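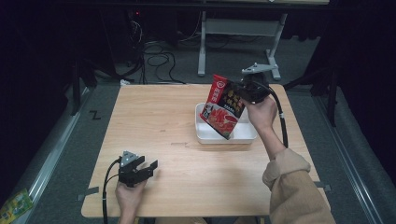

Food package and white tray on the bench top.

2021-01-20
Emollient stability, Widmont batch

Opened the jars that have been in the warm cabinet since October. The aim is still to find out whether the new eczema cream holds together as well as the old one once the paraffin is cut back. Same base as before, with Valtar as the emulsifier in both arms. All jars are 300 g and were filled from the same kettle.

Old formula: no separation in any jar. Surface dull, slight skin at the rim where the lid liner sits. Smell normal. pH unchanged from the October reading within what the meter can tell us.

New formula: 13 jars opened. Two had a thin clear layer on top that went back in with a spatula and stayed in when I checked after lunch. The rest looked fine. Texture is softer than the old one and it drags a little on the glove, which I also noted in October and put down to the filling temperature. I don't think that explanation holds now. The second kettle run was cooled more slowly and drags the same way.

Centrifuge check on both, 30 minutes at the usual speed. Old formula came out clean. New formula showed a faint line near the bottom of the tube, nearly the same height in every tube. Could be water, could be the thickener settling. Took a little off with a pipette and put it in the fridge, labeled, top shelf, left side. Please don't throw it out.

Viscosity: the small spindle slips in the new cream and gives a number that drifts down for as long as you watch it. Switched to the T-bar and got something steady. Anything measured on the small spindle before today should be treated as a rough guide only. I have marked those rows in the sheet and left the values in place.

The Olto pump heads arrived and fit the jars, but the dip tube leaves a good deal of cream behind. For patients who go through a lot of it each week that is a real cost. Asked the supplier for a longer tube. No reply yet. 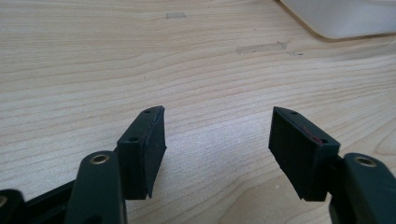 Does the clear layer mean the cream is unsafe to use?
Not on its own. It means the oil and water are starting to part, so a patient might get a greasier or thinner dose from the top of the jar. We would still need the micro results before saying anything about safety, and those plates are over in Bhuiyan and haven't been read.

Swabs were taken before the jars were stirred, so the plates do reflect what was sitting at the surface. Preservative level is the same in both formulas – worth checking whether it still works with less paraffin, as more of it may end up in the oil phase.

To do:
Weigh the skin from the old formula rims and see if it is just dried cream
Repeat the spin at half speed on the new formula
Make a small kettle with 2 percent Valtar and fill at the lower temperature
Order glass pH probes, the current one is slow
Ask Widmont for the wax certificate, the copy in the binder is for the earlier lot

Jars are back in the cabinet with new lid liners. Next opening when the small kettle batch is ready to go in beside them.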